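Segmentación: el objeto blanco desaparece sobre fondo blanco

Myrto Vrettos
Uso el módulo de percepción de Komilach con la cámara de la pinza de mano. La ficha promete máscaras "sin ajustes" y no me lo creo: de 600 fotogramas, en 389 la parte blanca del peluche se funde con la superficie.

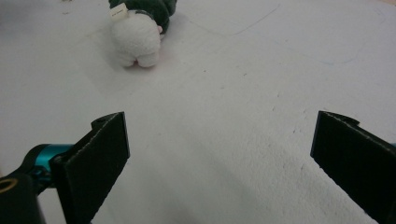
Peluche verde y blanco, pinza abierta.

¿Umbral o modelo?

Ifor Mathias
Baja el umbral y listo. A mí me va.

Rhodri Parry
Dudo que baste. Con el umbral bajo te entrarán también las manchas de la mesa. Prueba primero con un caso que tenga bordes marcados.

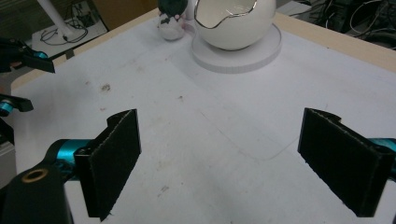

El borde plateado en zigzag da contraste.

Si ahí tampoco acierta, sospecha del modelo.

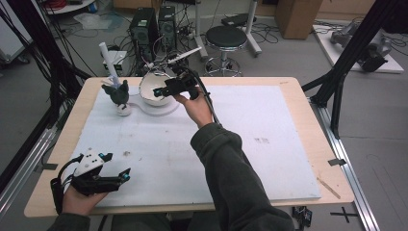

El planificador de Wenis hereda cualquier error de la máscara, así que yo no lo conectaría todavía. Etiqueta a mano unos 100 fotogramas y compara. Incluye vistas de cabeza: con la pinza negra pegada al cuenco blanco, quiero ver si la máscara respeta el borde o se lo come. Las demos del fabricante no me sirven como prueba.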